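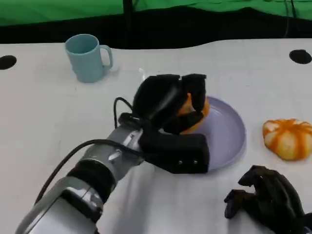 Lavender plate on the white table, with the orange pumpkin-shaped piece

Board: Table Settings and Small Decor
Thread: Orange on lavender for October, keep or swap?

plumrow
I set the table early every fall and leave it up for the month. The table is white and stays white, no cloth. The plates are the round lavender ones from the Plunden line. I bought them in spring and they have been out ever since. Now I want to put one small orange pumpkin on each plate as the place marker and I can't decide if the color works.

My other choice is the cream plates I used last year. They are chipped and I would need to replace two. I would like to stay under 80 dollars for the whole table, and that includes candles.

Opinions welcome. I eat at this table every day so the pumpkins have to be easy to move.

dishcloth_9
Keep the lavender. Orange and pale purple is an October combination anyway. You see it on every candy bag.

gatepost
I would swap. Lavender reads as spring to me, and Easter in particular. Put something orange on it and it looks like two holidays sharing a table. Cream or plain white would let the pumpkin be the only color.

dishcloth_9
White plate on a white table disappears. I did that one year and the guests couldn't tell where the place settings were.

gatepost
Then a placemat goes under it. Gray or brown, nothing fancy.

plumrow
I don't want placemats. I had the woven kind and crumbs go straight through.

tenpenny
What finish are the plates? It matters more than the color in my opinion. A shiny plate and a shiny pumpkin under a ceiling light is too much glare. If the plate is matte you can get away with anything.

plumrow
In between. Smooth and a little glossy. The rim is raised a bit and catches the light on one side. It isn't bad during the day. At 6 p.m. with the overhead on I notice it more.

tenpenny
That should be fine. Turn off the overhead and use a lamp on the sideboard. I would get pumpkins with a dull finish, though.

marshlane
Question about size. How much of the plate does the pumpkin take up? I had place markers that were too small and they looked like somebody dropped them there. Mine were from Novunar, sold in a bag of 15, and I ended up putting them all in one bowl.

plumrow
Small enough to pick up with one hand and put on the windowsill while we eat. I think it fills the plate well enough. I would not want it bigger.

marshlane
A bowl in the middle would also solve your daily problem. You move one thing instead of one per person.

plumrow
I thought about that. The middle of the table is where the serving dishes go, so the bowl would have to move too, and it would be heavier.

gatepost
Still say swap, but if you are set on the lavender then try a darker orange. Rust or burnt orange sits better with purple. Bright orange is the part that bothers me.

dishcloth_9
Disagree. Rust on lavender looks muddy. Bright is what makes it work. The plate is pale, so the pumpkin should be strong.

oldtrivet
I have had a purple and orange table every October for years. Some notes from doing it.

Keep everything else neutral. Clear glasses, plain flatware, white napkins. The one year I added green napkins it looked like a kid's party.

Don't put real mini pumpkins straight on the plates if they will sit all month. They go soft underneath and leave a ring. I lost a plate that way, the mark never came out of the glaze. With foam, resin or plastic ones you don't have to think about it.

If you do use real ones, put a small square of parchment under each and check them every few days.

Wipe the plates before you eat off them. They get dusty even with something sitting on top. I rinse mine.

tenpenny
Agree on the real ones. I would add that the cheap glitter ones shed. Do not put those on anything you eat from. I was finding glitter in the dishwasher filter in December.

plumrow
No glitter. That was already a rule here.

hobnail
Are the Plunden plates okay in the dishwasher? I was looking at those or the Suominen set. The Suominen purple is darker in the store than it is online.

plumrow
I put them in the bottom rack most nights and the color hasn't changed. I can't speak for the other set.

hobnail
Thanks. I'll probably go with the lighter ones. I have a white table too and the dark one looked heavy on it.

gatepost
For candles, stay with white or ivory. Orange tapers plus orange pumpkins plus purple plates is where I would get off.

dishcloth_9
We agree on something.

marshlane
Plain white pillars. The Coreo ones come in a short size that doesn't block anyone's face across the table. Put them on a saucer or you will be scraping wax off that tabletop.

plumrow
Okay. Lavender plates stay, bright orange pumpkins, one per plate, short white candles, clear glasses. I'm leaving the cream plates in the cabinet. I'll see how it looks at dinner with the lamp on and the overhead off.

gatepost
Try it with one cream plate next to the others before you decide. It takes a minute.

plumrow
I can do that. If the cream one wins I still have to find two replacements, and I haven't seen that pattern in stores in a long time.

oldtrivet
Check thrift stores for the cream. Mine always has a shelf of them.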